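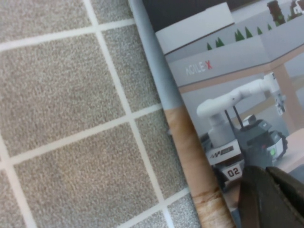

**How much carpet tile should I order for a plain rectangular room?**

Measure the length and width at the widest points, multiply them to get the floor area, and add 10 percent for cuts and spares.

# Brirnlow Carpet Tile, Speckled Gray

Brirnlow is a square carpet tile for offices, meeting rooms, hallways and showrooms. The surface has a fine, grainy texture with beige, gray and light brown fibers mixed together. From standing height it reads as a speckled gray. Thin white lines mark out the squares and meet at right angles, so the floor has a visible grid.

The grid shows up mistakes. If the first row is crooked, every row after it will be crooked too, and the white lines will make that easy to see. Snap a chalk line before you start, and check it again after the first 3 rows.

## Details

- **Tile size:** 50 cm x 50 cm
- **Sold by:** the box, 10 tiles per box
- **Coverage:** 2.5 square meters per box
- **Color:** speckled gray with white grid lines
- **Use:** indoor only

## Before you lay it

The subfloor has to be dry, flat and swept clean. Old adhesive should be scraped off. Leave the boxes in the room overnight with the lids open, and check that the batch numbers match. If they don't, call us before cutting anything — once a tile is cut, we can't take it back.

Start from the middle of the room and work outward. Edge pieces should be at least half a tile wide where you can manage it. Cut from the back with a sharp utility knife and a steel rule.

## Care

Vacuum as you would any office carpet. Blot spills with a white cloth and plain water, working from the outside in. For a stain that won't lift, take up the tile and put down a spare. Keep spares flat in their box, out of direct sun.

## Ordering

Orders over 40 boxes ship on a pallet and need a delivery address with ground-floor access. Smaller orders come by regular carrier. Unopened boxes can be returned; the buyer pays the freight.

Sample tiles are full size. We suggest putting yours on the floor for a day or two and looking at it in daylight and under your own lights — gray changes more than most people expect.

For samples and trade accounts, ask for Pavithra Thampi at the Vestau order desk. Questions about subfloors and adhesives go to Joris De Graaf.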